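Keeping the simulated cell in order

I spent most of Saturday, 30/03/2024, on maintenance, and since I've been asked more than once what there is to maintain on a robot that only exists in a simulator, I thought I'd write it up.

The cell is one I set up in January for the Enov project. It has a brown table, one arm with a two-finger gripper, a camera on the wrist, a room with a window, and whatever fruit I load for the job. I call it Kollov, after the folder it lives in. It runs overnight on the desktop under the stairs and I look at the results over breakfast.

The trouble this time was the wrist camera. I had rebuilt the arm model to get rid of a wobble in the last joint, and in doing that I replaced the mount the camera hangs from. The new mount had its own idea of which way was up. Everything still ran. The arm got its commands, the log was clean, and the pictures coming back had the table on the ceiling.

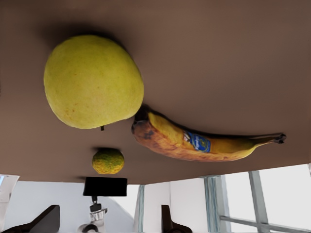

Vendula Ďurica wrote in under my last post that she'd leave the mount alone and just rotate the pictures on the way out, as the numbers are the same either way and every change to the arm file is a chance to break something else. Her own cell has run like that for over 36 weeks without bother.

I did think about it. It's one line, and for a cell that only makes pictures I'd probably do it. Mine also uses the camera's position to work out where to send the fingers, and I don't want one version of up in the pictures and another in the arm file. I know I'd forget which was which by winter.

So the order of work was as follows. I made a copy of the arm file first and put the date in the name. Then I opened the mount and wrote down the three angles as they stood, on paper, before touching any of them. I changed one angle, loaded the cell, looked at the picture, and put it back if it was wrong. It's slow, but the last time I changed two together I lost an evening.

While I was in there I went through the rest of the list:

Finger travel. Open fully, close fully, check both fingers move by the same amount.
Contact settings on the fruit. These had drifted from the defaults and I couldn't remember why, so I put them back.
Window light. It's too strong and the panes wash out to white. I left it for now.
Old runs. I had 3,517 of them sitting on the drive and deleted everything from before the rebuild.

The finger check is the one I'd tell anyone not to skip. With a small citrus you can get away with a lazy finger. A big round fruit takes up much more of the space between them, and any difference from one side to the other will show up as a shove.

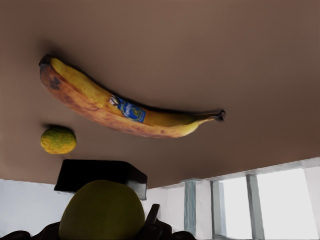
Wrist camera, old mount angles, big green fruit at the gripper.

The mount fix itself came down to a half turn about one axis, which I had suspected at the start. I then ran the pick 5 times from the same starting pose and compared the logs by hand. They matched closely enough for me to leave it going overnight.

Mirjam Pfister has asked for the arm file, and I'll send it once I've cleaned up the comments in it, some of which are rude. The window light is next, and after that the black block at the table edge, which needs a proper name in the scene list. At the moment it's down as "thing 2".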